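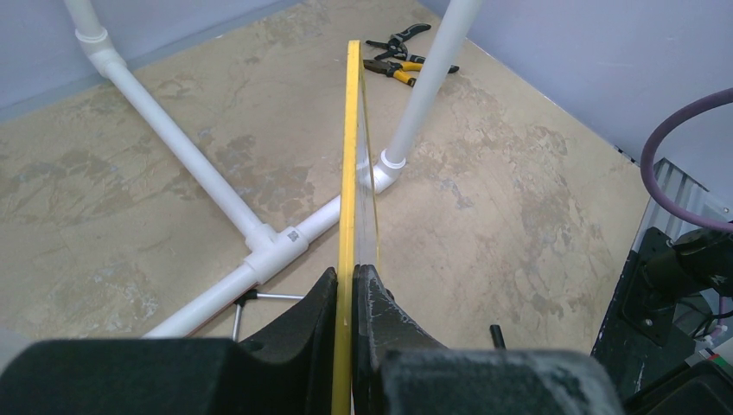
Yellow edge, clear sheet. White pipe on the floor.

Holletti message board, quick review. No time for the long version, sorry.

Bought it for leaving notes, lists, the odd pep talk. Thin panel, yellow all down the edge, and thats what sold me. You spot it across a room. Weighs next to nothing. Mine came without a stand so I had to sort that out myself, minus one point.

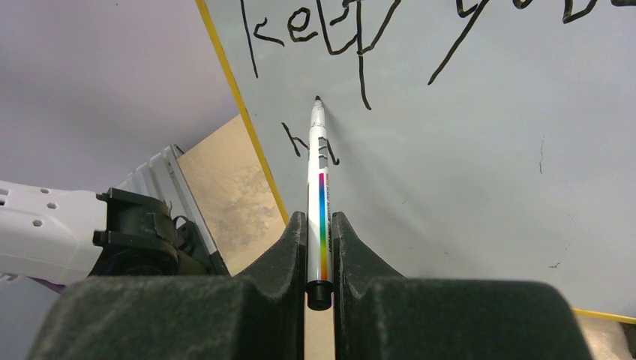
Writing on it is fine. Black dry-erase pen, normal pressure, dark line. Big letters come out better than small ones, mine get shaky when the board isn't leaning on anything solid. Faint gray smudges do build up. Dry cloth gets most, damp cloth gets the rest. Once a week for me.

Pen caps roll. Buy spares.
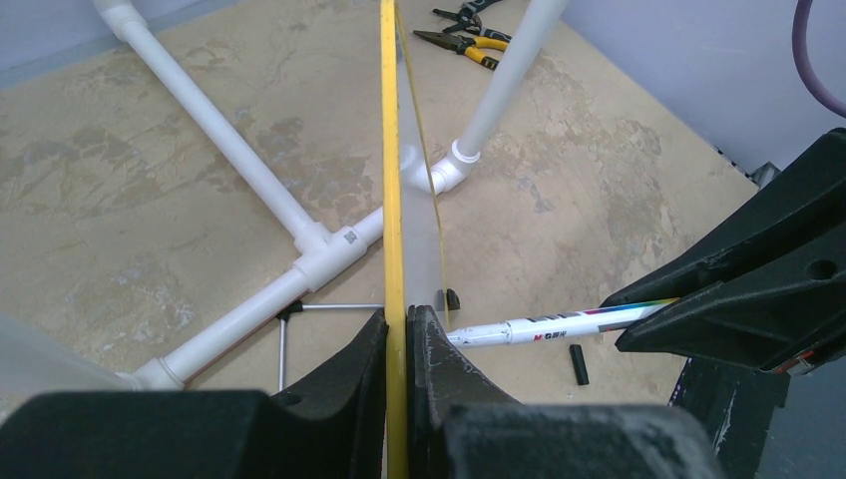

Treltesia, May 30, 2020

Update after 15 weeks. Edge still bright, no cracks. Compared it with the Ekar, which is heavier and has a nicer corner but ghosts badly if you leave writing on overnight. Quartey one I sent back, too bendy. Would buy the Holletti again, wouldnt pay more for it tho. 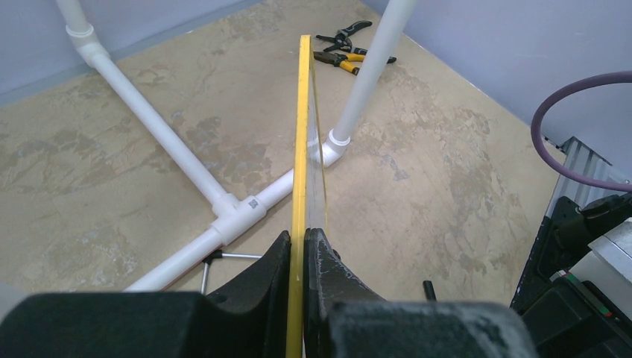

Can you use permanent marker on it?
I wouldn't. Got some on mine by accident, needed rubbing alcohol and a lot of elbow, and there's a dull patch there now. Stick to dry-erase.

Four stars. Would be five with a stand in the box.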